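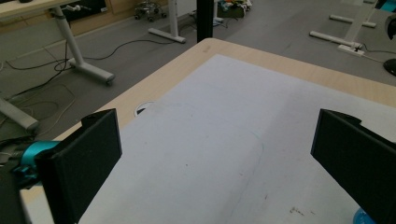 Clillholm harbour bomb: why did the cordon go from 100 m to 700 m?
Board: Incidents and Ordnance > Legacy UXO
Started June 21, 2021

tidegauge
Opening a separate thread for the cordon question as the main one has filled up with traffic reports.

Sequence as I have it from the harbour notices and the two council statements:

1. Hartono dredger brings up an object in the bucket at the north basin, Clillholm. Work stops, crew off.
2. Police put in a cordon of 100 m.
3. Navy team arrives, object identified as a German 50 kg general purpose bomb.
4. Cordon goes out to 700 m. Council gives the number of residents moved as 3,000.
5. Controlled detonation offshore the following morning.

What I can't follow is step 4. The item was identified as the smallest of the common types and the distance then went up by a factor of seven. Was the first figure wrong, or the second?

spoilground
Neither. The first is whatever the first police unit on site can physically hold with the people they have. It isn't calculated from anything. The second is a fragmentation distance for an unburied item in the open. You are comparing a holding measure with a planning one.

mallard_2
I think 700 was too much. A 50 kg bomb has a charge weight of something like half that. The blast from that would not trouble a brick building on Quay Road beyond broken windows at the front, and most of the people moved were behind two or three rows of buildings. My mother-in-law was sent to the leisure centre for eleven hours from a flat with no line of sight to the water at all.

spoilground
Blast is not what sets the distance. Fragments are. A thick steel case at that size throws a few large pieces a long way, and some of them go high and come down on the far side of your rows of buildings. Line of sight doesn't help much with a steep trajectory.

The base plate is the usual problem. It tends to come off in one piece and it goes further than the average fragment.

mallard_2
Then why weren't people told to stay indoors away from windows beyond, say, half that distance? That was done at Vutden in September and the item there was larger.

lockside
Vutden isn't a good comparison. That one was in a trench at a building site, below ground level on three sides, and the army put sand around it before anyone worked on the fuze. Ground absorbs a great deal. The Clillholm one was sitting in a bucket above the waterline when they did the assessment. No protection on any side, and no means of building any without moving it.

tidegauge
That is useful, thank you. So the bucket is the main factor?

lockside
The bucket and the fuze. The council statement says "fuze condition could not be confirmed". If there is a clockwork long delay fuze fitted and it has seized, then disturbing it can start it again. Hoisting it from the bed in a dredge bucket counts as disturbing it. You would normally want a waiting period with no one near and the largest distance you can manage.

fathomline
Small correction to lockside. The statement says fuze TYPE could not be confirmed, not condition. I have it in front of me. It matters. If they couldn't read the fuze head through the corrosion they would have to assume the worst type, and the distance follows from that whatever state it is in.

lockside
Accepted. I was going from the radio.

mallard_2
You are all assuming the decision was made on technical grounds. The 700 line on the council map runs exactly along Station Road and then along the canal. That is a line drawn for traffic management. A real radius would be a circle.

spoilground
A real radius is a circle and then someone has to put police officers on it. The line is always moved outwards to the next road or watercourse. If it had been moved inwards you would have a point.

mallard_2
It does move inwards at the eastern end. Look at the school. The circle takes in the playing field and the map doesn't.

spoilground
I have looked. You are right about the playing field. I can't explain that one. It may be that it was shut and locked in any case, but that is a guess and I would like to see it in the report.

tidegauge
Different question. Why tow it out at all? If moving it was dangerous in the first place, a tow of that length through the approach channel looks worse than dealing with it in the basin.

fathomline
A charge going off in water inside a basin with quay walls is hard on the walls. The pressure wave reflects. The north basin also has the gas main crossing at the outer end, shown on the harbour chart. I doubt that anyone would sign for a detonation there by choice.

The tow itself is done on a long line with the item slung under a lifting bag, so the boat is well clear. The part with most exposure is getting it out of the bucket and into the sling.

Skudent_ferry_user
The Skudent ferry was stopped until midday and the operator's notice said "operational reasons". I understand not wanting to alarm people but half the queue already had the council map on their phones. Can anyone say what the marine exclusion was? I could find the land figure everywhere and the water figure nowhere.

fathomline
It was in the notice to mariners and gave no radius. The whole outer anchorage was closed, with start and end times only. For swimmers and divers the safe distance in water is a good deal larger than for people standing ashore, so closing the lot is simpler than policing a line.

lockside
Does anyone know if Hartono had a magnetometer survey done before the work? The north basin was bombed and it's in every local history. I'd have expected the survey to be a condition of the dredging licence.

tidegauge
There was a survey. The licence summary lists it. What it doesn't give is the depth to which it was cleared, and the dredge went deeper than the previous campaign.

mallard_2
Which would be a more useful thing to ask the council than anything about the cordon. I still think it was too wide.

spoilground
Noted. I still think it was about right for an item in the open with an unknown fuze.

tidegauge
I have written to the harbour office for the survey depth and to the council for the reasoning behind the eastern boundary. Will post both replies here when they come.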